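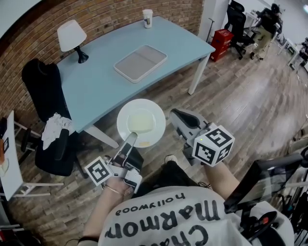 Vodholm Extends Free Lunch Plan to Skimbridge and Feverside

SKIMBRIDGE, October 6, 2018 - Vodholm, the regional food service company, will open two more pay-what-you-can lunch counters this fall, one in Skimbridge and one in Feverside. Both will serve a simple weekday lunch to anyone who comes in. Guests may pay the posted price of a meal, pay part of it, or pay nothing.

The new counters follow a trial at the company's Ruchti site, which opened in May. Ruchti has served 3,357 lunches so far. Of those, 2,388 were paid for in full. The rest were paid for in part or given free of charge, and the cost was covered by Vodholm and by guests who paid more than the posted price.

"We wanted to see if a counter like this could run on a normal kitchen budget," the company said in a statement. "Ruchti came close enough that we decided to open two more. We expect Skimbridge to be busier and Feverside to be slower, and we have staffed them that way."

The menu will be the same at all three sites. It includes a soup, a hot dish, two kinds of sandwich, a green salad and fruit. Bread is baked at the Ruchti kitchen and delivered before opening. A meatless choice is offered every day. Guests with food allergies should speak to staff at the counter before ordering, as all food is prepared in shared kitchens.

The Skimbridge counter is on the ground floor of the former post office on Mill Street. It has step-free access from the parking lot side and a small room in back that can be used by families with young children. The Feverside counter shares a building with the public library and can be reached through the library entrance during library hours. Outside those hours, guests should use the side door on Canal Road.

Payment is made at a box near the exit and not at the register. Cards are accepted at Skimbridge only. Feverside will take cash until a card reader is installed - the company hopes to have one in place before the end of the year. No proof of income is asked for at any site, and guests do not need to sign up.

Food left at the end of service will be packed and offered at the door for 30 minutes after closing. During the trial this was changed twice. At first leftover meals were handed out the next morning, but pickup was low and much of the bread went stale. The present arrangement has been in use since the summer.

Groups of eight or more are asked to call one day ahead. School groups are welcome but will be seated after the main lunch period.

Vodholm runs staff cafeterias and school kitchens across the region and has almost 400 employees. Job openings for both new counters are posted on the company website.

Contact: Vodholm Press Office | © 2018 Vodholm. All rights reserved. | Back to top

We use cookies to improve your visit. By staying on this site you accept our cookie policy.

Comments (3)

millstreetmom
Is the back room open the whole lunch period? The Ruchti one doesn't have anything like that and it's hard with a stroller.

R. in Feverside
Glad to see it. Please put a sign on the Canal Road door, people always think it's locked.

soupfan403
Ate at Ruchti twice in the summer. Lentil soup was good, the line was long. Will try Skimbridge.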